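Bag repair desk moves to the Shearer Street branch

By Loukia Psarras
August
Print | E-mail
14 shares | 3 comments

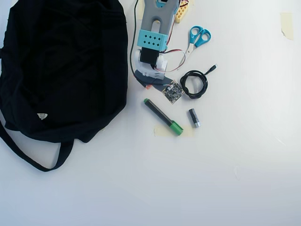
The repair desk has outgrown the back corner of the Suvau Market hall. Starting this month it will run out of the ground floor of the Shearer Street branch library, in the long room that used to hold the newspapers. Opening hours stay the same, except that the evening session now starts at 5:30 p.m. to give people time to get there from work.

Members brought in 1,516 items over the past year. Most of them were bags of one kind or another: backpacks, shopping totes, gym bags, laptop cases and a surprising number of diaper bags. Clothing came second. We still take clothing, but we have asked people to bring it in the evening only, when both sewing machines are staffed.

What goes wrong with bags

Straps fail more than anything else, and they nearly always fail where they join the body of the bag. The webbing itself can last for decades. The stitching that holds it is often a single line of thin thread through one layer of cloth, and once a few stitches break the rest go quickly. If you catch it early the repair takes 20 minutes. If you wait until the strap pulls out and takes some of the fabric with it, we have to patch the hole from inside before we can sew anything back on, and you may be leaving the bag with us for a week or two.

Zippers are next. A zipper that splits open behind the slider usually has a worn slider, not bad teeth. A new slider costs very little and we keep the common sizes in a drawer. Look on the back of the old one before you come in. There is often a number stamped there, and if you can read it to us we can tell you over the phone whether we have a match. Missing or broken teeth are another matter. That means a whole new zipper, and on a lined backpack it is slow work.

Linings wear through at the bottom corners. Keys do most of it. Dagim Admasu, who runs the evening session, puts a square of canvas in each corner whenever he has a lining open for some other reason. He will do it on yours if you ask, though he would like you to empty the bag first.

Please do empty the bag. Last year's lost property box held four phone chargers, a set of house keys, two library books and a retainer in its case. The keys and the library books have gone home. The rest is at the front desk until the end of the month.

Cleaning before you bring it in

We ask for bags to be clean and fully dry. Most cloth bags do fine with a basin of cool water, a little dish soap and a soft brush. Turn the bag inside out first and shake the crumbs out of the seams. Rinse it twice and hang it by the base, upside down with the zippers open. A thick backpack can take two days to dry all the way through the padding, so don't wash it the night before.

Dark cotton can bleed the first few times it is wet. Wash it on its own. Don't use bleach on straps of any color, as it weakens some kinds of thread even when the webbing looks fine afterward. Leather trim should be wiped with a damp cloth and kept out of the basin.

If your bag smells musty, leave it open outdoors in the shade for a day. Baking soda helps too, but vacuum it out well. It gets into the machines.

Thread and supplies

We have switched to Tastix bonded thread for all load-bearing seams. The old stock was fine for hems and pockets and we will go on using it for those until it is gone. The thread comes in black, navy, gray and tan. If your bag is some other color, pick the closest or bring your own spool, as long as it is polyester or nylon. Cotton thread is not strong enough for a strap.

Donations of used webbing, buckles and D-rings are always useful. Cut them off a dead bag before you throw it out and drop them in the bin by the door. We can't take whole bags for parts this year. The new room has less storage than the old one – two closets and a shelf – and the closets are already full.

Costs

Repairs are still free to members, and parts are charged at what we paid for them. Nonmembers pay a flat fee of $20, parts included. Membership is $60 a year for a household and covers the tool loan shelf as well. You can join at the desk or through the Skollow booking page, where you can also reserve a time. Walk-ins are seen after bookings, in the order they arrive.

The library has asked us to pass on that bikes may not be brought into the lobby. There is a rack on the north side of the building. Parking is free in the lot behind it after 5 p.m., but the gate to the lot closes at 9:00 and it closes on time.

The move cost us $2,000, most of it for wiring and two heavy tables. The money came from the spring sale. We are still short one good lamp for the second machine, so if you have an adjustable desk lamp with a clamp that you no longer use, please call before bringing it over.

The next beginners' session covers sewing a box-and-cross stitch by hand, the square with an X through it that you find at the base of most good straps. Bring a bag to practice on. Needles, thread and thimbles will be on the table.

3 comments
Print | E-mail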